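Subject: Re: [workcell-ops] Simulation rehearsal and what it does to the shift pattern
Date: 26 Oct 2023
List: workcell-ops

> We are a contract kitchen supplier at Greenwood, hand packing and
> tray loading, no robots yet. The proposal on the table is two
> gripper cells, with the programs worked up in simulation first. The
> vendor says the operators "carry on as before" until the cells
> arrive. Has anyone been through this? I am less bothered about the
> cycle time than about who ends up doing what, and whether the
> rehearsal stage takes people off the line.

It does take people off the line, and I would get that into the plan before anything is signed. We went through the same stage at Kasholm, starting in February, with food items on trays and a two-finger gripper. Our lot calls the simulation package Skurkovari, after the project name, so I will do the same. I look after the cells and the rota for the people who tend them, so take the software side of what follows with some caution.

The first thing that changed was who got asked questions. Under hand packing, the knowledge of how to pick up an awkward item sat with the packers and was never written down. The integrator's engineer needed it written down. He wanted to know which way round an item is held, how hard, from which side, and what a packer does when it rolls. We had four packers in the room for that work, half a shift at a time, and for the first two weeks we had no cover for them. The line ran slow and the packers who stayed on it were annoyed, with reason.

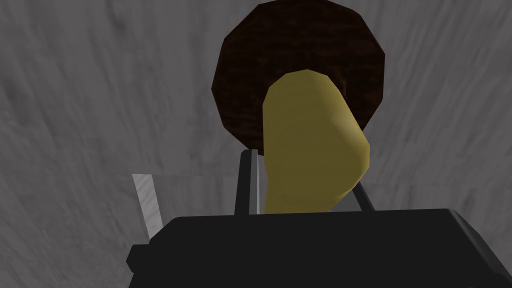
Rounded items took up most of those sessions. Packers close the hand from above and let the item settle into the palm. Two fingers do not settle anything, so the approach angle has to be right before they close. One of our packers spotted that the program was going for the widest part of the item every time, where she would have gone a little below it. Her change went in. She was not paid any differently for that session, and when the grading review came round there was no line on the form for it. I raised it and it has since been fixed, but only for new sessions.

The second thing is the reviewing. The simulation produces a great many attempts and somebody has to look at them. The package will tell you whether a pick met the condition it was given. It will not tell you that the condition was silly. At Kasholm this became a job of its own, called run review, done at a desk from the wrist view. We began with blocks of 200 attempts per reviewer. That was too many. By the end of a block people were passing anything that did not collide. We cut it to 15 at a time with a change of task in between, and the notes that came back were much more use. 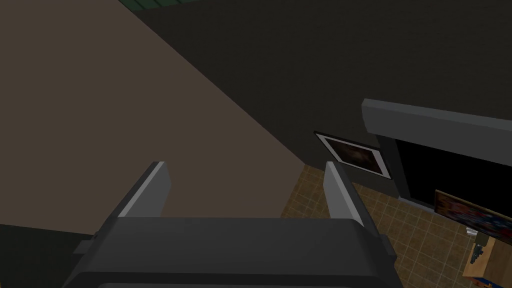 Reviewers also need telling that the rooms in the simulation are not our building. Skurkovari comes with its own interiors, and the integrator used them as supplied for the early work. Two of our people spent their first session noting differences from the packing hall. Sensible of them, but wasted effort, and the fault was in the briefing. If your vendor does the same, say so on the first page of the instructions. The packing hall was modelled later, at extra cost, and you may want to ask for the price of that now.

Third, the shift pattern. Before the cells we ran nine people on the tray line. The number is still nine, which was agreed in writing before the rehearsal stage started, and I would not have supported the project without it. The work is divided differently, though. Fewer people stand at the belt, and the rest move between cell tending, run review and the hand station for items the gripper is not cleared for. Rotation is fixed on the rota. When we left it informal, the same two people did all the desk work and lost their speed on the belt, and the others never learned the review screens.

What I would put in your agreement, in the order we found we needed it:

1. Hours for rehearsal and review, booked as work, with cover on the line.

2. A named grade for run review, so that it does not get treated as a rest from proper work.

3. The right of any reviewer to reject a run on sight, with the reason recorded in their own words. Ours can send back a run where the gripper goes in close to a wall, whether or not the package calls it a collision.

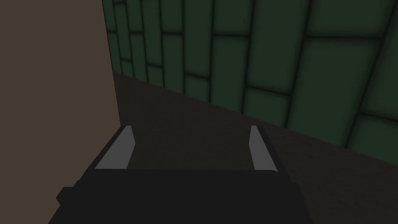 4. Training before the cells arrive. Jestutley, who did ours, offered it after commissioning, and by then the packers had been asked to approve motions they had no vocabulary for. We had it moved forward.

5. A written rule on what the review records may be used for. They show how long each person takes over each run. Ours may not be used for individual performance, and the log is stripped of names before it goes to the integrator.

On the last point there was some resistance. The integrator wanted names kept so that he could go back and ask about a note. We settled on a reviewer number held by the shift office, and he asks through them. It adds a day to each query.
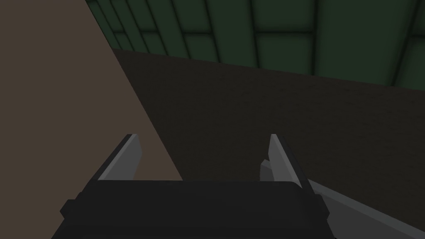
Open-finger approaches are where I would spend the review time if hours are short. Our reviewers tended to look hardest at the grasp itself, and most of the changes they asked for later concerned the path in and the path out – clearance at the wrist, where the arm link swings, whether a person reaching across at the tending side would be in the way. A packer who has worked next to other people at a belt for years has a good eye for that sort of thing, and it cannot be got from the grasp result.

One thing I cannot answer is whether two cells at your volume justify the rehearsal stage at all. Our tray line handles over 200 product variants and the stage paid for itself in changeovers. With a short product list you might do as well with a longer commissioning period on the real cell, guarded and at reduced speed. Ask for both to be quoted.

I can send the rota template and the wording of item 5 off list. The grading form is still with personnel and I do not have leave to circulate it.

--
Cell operations, Kasholm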